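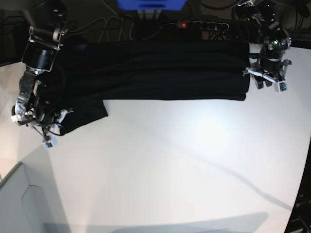 Two arms holding a black cloth by its ends, Nolcombe open day.

Nolcombe open day

The Nolcombe open day is a yearly afternoon when the robot workshop at Wisdale lets anybody wander in and watch. I've been editing this entry for a while and I finally went myself last December, so a lot of it is now first hand (yay!).

It started as a thing for the families of staff, with 17 people through the door. By the year I went it had grown to 2,303 visitors, up from 2,037 the year before, and the line for coffee was something else.

The program has four demonstrations. Bako is the sorting one, which little kids love, and Jurnon is the cloth one, which I could have watched until they threw me out! A pair of arms works over a white table and handles a length of black fabric between them, one gripper at each end, stretched out nice and flat except for a floppy bit hanging down near one of the grippers. Dark cloth is a pain, according to Flora Cowie, who was running the table when I was there. The folds hardly show up on it, and I had to squint to see them from where I stood. She takes questions the whole time and doesn't mind silly ones (I asked if it does fitted sheets – "ask me next year").

Each session runs half an hour, and the last one begins at 4 p.m. Parking is behind the building and fills up early. The talks upstairs need a ticket, but the demonstrations don't.

See also: Wisdale, Bako, Jurnon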